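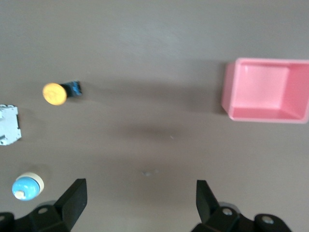

Kumudini Pathirana wrote in after the last round to ask why item 6 was marked Fail on the north stairwell when every lamp came on. The lamps came on. The item is for duration, and two of them went out before the end of the test. A unit that lights on the push button and dies early is a fail under item 6 and a pass under item 5. Please keep the two results separate on the sheet.

Emergency Lighting and Exit Route Checklist
Building: Fomari Annex, all floors
Inspection date: Jan 18, 2014
Inspector: Firdevs Eren
Units on register: 49
Units tested: 48
Result codes: P pass, F fail, N/A not fitted, NT not tested

Section A. Before the test

1. Register matches the units on the walls. F
Comment: Unit 11 is on the register but was not found. The ceiling void outside the copy room has a capped cable where the plan shows it. Listed as NT below until somebody confirms whether it was removed or moved.

2. Previous defects closed out. F
Comment: Three of the four August defects are closed. The open one is the cracked diffuser on the loading side. The part number in the August report is for the older Jemus body and will not fit. The correct part has the wider clip.

3. Occupants notified. P

4. Test key available and labeled. P
Comment: Label is fading. Key now hangs inside the distribution board door on the second floor.

Section B. Function

5. Each unit lights when the local supply is interrupted. P
Comment: All tested units. The Işık bulkhead fitting in the plant room takes a few seconds to come up in the cold. Accepted, but compare next time.

6. Each unit stays lit for the full rated duration. F
Comment: North stairwell, upper landing and half landing. Both are Asonix units with original batteries. Replace both packs together. Do not put one new pack and one used pack on the same landing.

7. Exit signs legible from the far end of the route. P

8. Charge indicator on after supply restored. P with note
Comment: Indicator on the lobby sign is on but very dim. Charging voltage measured normal, so the fault is in the indicator. Low priority.

9. Units return to standby without a manual reset. P

Section C. Exit routes

10. Corridors clear to full width. F
Comment: Flattened cartons stacked behind the door at the bottom of the south stair. Moved during the inspection. Marked F anyway; the sheet records the condition as found.

11. Doors on the route open without a key from the inside. P
Comment: The rear door drags on the threshold in the last part of its swing. Opens fully with one hand. Hinge screws tightened, no change. The threshold strip has lifted.

12. Self-closing doors latch from any position. F
Comment: Second floor lobby door stops short when released from nearly closed. Adjust latching speed on the closer. If the valve is already at its limit, replace the closer and do not force the valve further.

13. Floor surface sound, no loose edges. P

14. Route continues to the assembly point. P
Comment: Outside path was iced at the time. Gritted on request. Ice is not a checklist item at present, and I would like it added to the winter sheet.

Section D. Records

15. Log book entries complete since last inspection. F
Comment: Monthly entries are there but two are unsigned. An unsigned entry cannot be relied on. Do not sign them now from memory. Write a new line with the current date noting the gap.

16. Hours meter reading on central battery set: 3,654
Comment: Reading only, no pass or fail. Last reading was entered in the wrong column and has been struck through with initials.

Actions

Items 6 and 12 first. Packs to be ordered on the standing account, closer to be adjusted on the same visit.
Item 2, return the diffuser already delivered and reorder.
Item 1, check the copy room refit drawings for unit 11. If it was taken out, the corridor needs a coverage check before the register is amended.
Item 11, threshold strip to be refixed. Plane nothing off the door until that is done.

Comments on this sheet

Kumudini Pathirana: Thanks, clear now on 5 and 6. Were the stairwell units fully charged before you started? There was a supply interruption on that riser while the electricians were in.

Firdevs Eren: Indicators were on, but I did not have the interruption times. I will retest both after a full charge and before the packs go in. If they run the full duration I will amend item 6 and keep the new packs as spares.

Kumudini Pathirana: Unit 11 is above the new partition. You can get at it from the copy room side with the tile out. It has no lamp in it.

Firdevs Eren: Then it stays on the register as F. Changing the code from NT.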